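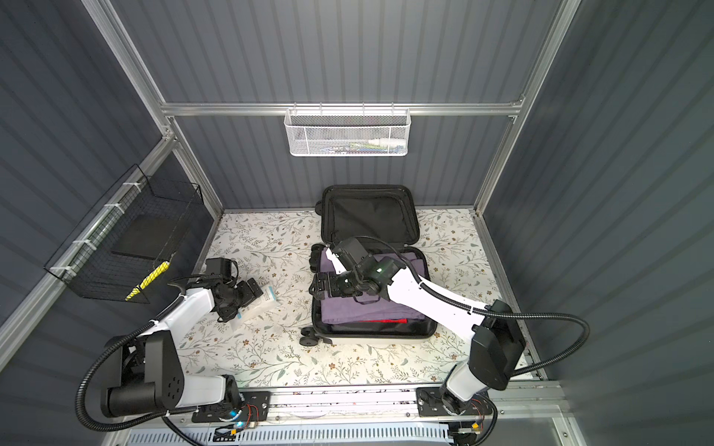 Two robot arms at a suitcase packing station, with folded clothing in the open case.

Noltetti brings robot packing stations to its Gurkcombe site

Home / News / June 2024

Noltetti has started regular operation of robot packing stations at its luggage services center in Gurkcombe. The stations fold, load and close suitcases for customers of the Gitine travel service, who send their clothing ahead and collect a packed case on arrival.

The change affects 60 employees in the packing hall. Under an agreement reached with staff representatives before the start of work, no position is to be cut during the introduction period. Employees who used to pack by hand now prepare the garments, set out the toiletries and check each case before it is released. Lifting full cases onto the belt – until now the most frequent cause of complaints about back strain – has been taken over by a conveyor supplied by Caruso.

During the trial phase the center handled 3262 cases. Staff recorded every stop of the arms on a shared sheet, and the list was reviewed at the end of each shift. Soft items such as knitwear caused few difficulties. Small packages and zippers required more attention, and closing the case remains the step at which an employee most often steps in.

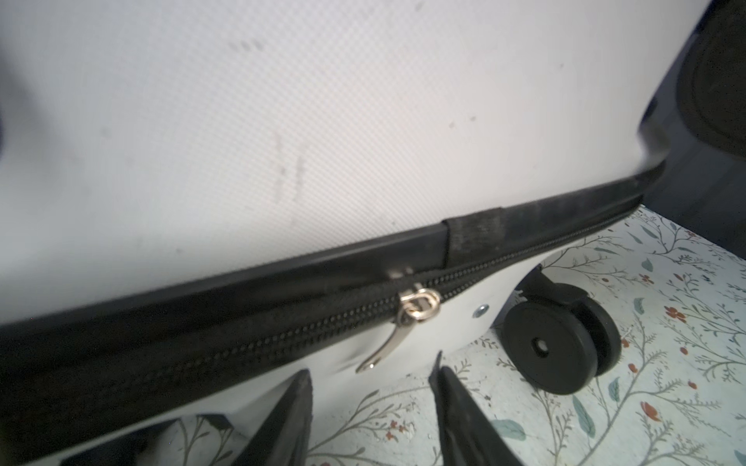
Will employees need technical training to work at the stations?
Every member of the packing team completes a paid course covering safe stopping, restarting and basic fault reports, while repairs remain with the maintenance department.

Shift times have been adjusted as well. The early shift begins with a joint check of the arms and the emergency stops, and a short handover has been added at midday. Employees may rotate between preparation and final inspection, and those who prefer hand packing can continue at the tables kept for fragile and oversized items.

Noltetti expects the stations to reach 300 cases per day once all shifts are included. A second group of stations is under review for the returns area – a decision will follow after talks with the staff representatives at Gurkcombe.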